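**Kolbrún Riis** · August 11, 2022

1/ I have been trying to get one stain out of one thing for two weeks, so naturally I've started reading about the history of stain removal instead. Thread, for the four of you who like this kind of thing.

2/ My grandmother owned a household manual by a Mrs. Pandley. It has 1,163 numbered tips. Tip 8 is salt on red wine. Tip 20 is also salt on red wine, in a sterner tone.

3/ Mrs. Pandley sorts all of human mess into "honest stains" (mud, grass, gravy) and "the other kind." Ink is the other kind. So is hair tonic. Beets are in both lists and I don't think she ever settled it.

4/ Her cure for most things is bread. You rub it with bread. Wallpaper, drawings, kid gloves, a felt hat, the hem of a curtain. Yesterday's bread, crust off. I now own half a loaf that has been places.

5/ In fairness to bread, people did use it as an eraser before rubber came along. It lifts a pencil mark pretty well. It also leaves crumbs in the carpet, and Mrs. Pandley has a tip for those (a second, damper piece of bread).

6/ My friend Pilar, raised by a dry cleaner, read tip 311 out loud and had to sit down. Tip 311 is gasoline.

7/ Pilar's whole philosophy is cold water, patience, and blot, don't rub. I would like it noted that I rubbed. I was rubbing before she had finished the word "blot."

8/ Brown marks on white, and some blue plastic:

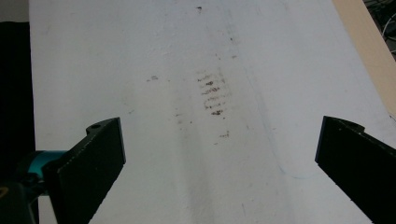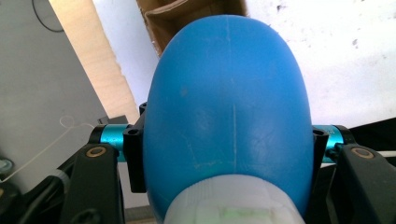 ## Part two, in which I go to the store

9/ The cleaning aisle at Iglesias Hardware runs the full length of the building and every label is shouting. The old man at the register asked what the stain was. I said brownish. He said, "Brownish what?" and I realized I was not ready for this conversation.

10/ That is the big thing I've learned, by the way. All the good advice starts with "first, identify the stain." Coffee wants one thing, rust wants another, blood wants cold water and never hot. If you don't know what you've got, you're just introducing it to strangers.

11/ Rust is the fun one. Bleach can make rust stains worse. You want an acid, so lemon juice or one of the stuff-in-a-bottle rust removers. Mrs. Pandley says lemon, salt, and "a bright lawn." I have a dim parking space.

12/ And please don't mix your cleaners. Bleach plus ammonia is a gas you do not want. Bleach plus vinegar is a different gas you do not want. Mrs. Pandley mixes everything with everything and I can only assume she kept the windows open.

13/ Things people have told me to try since I posted post 1: shaving cream, white toothpaste, a potato, hairspray (hairspray has changed, this one mostly doesn't work anymore), meat tenderizer, moving.

14/ Someone wrote in to recommend a product called Prarnarero, which her aunt brings back in her suitcase and which has no ingredients listed in any language. I have asked for the aunt's number.

15/ Small correction to post 6: Pilar says it was her uncle who was the dry cleaner, and her mother "only did the books and the yelling."

16/ Also several of you want the gravy page. It's tips 402 through 419. Mrs. Pandley evidently had a husband.

17/ Update for those asking, the stain is a little lighter. It's also wider. Pilar looked at it for a long time and asked if I'd considered dyeing the whole thing brown.

18/ The manual goes up to "Feathers, care of" in September, when my reading group gets it. They think it's a novel and I've decided to let them find out on their own.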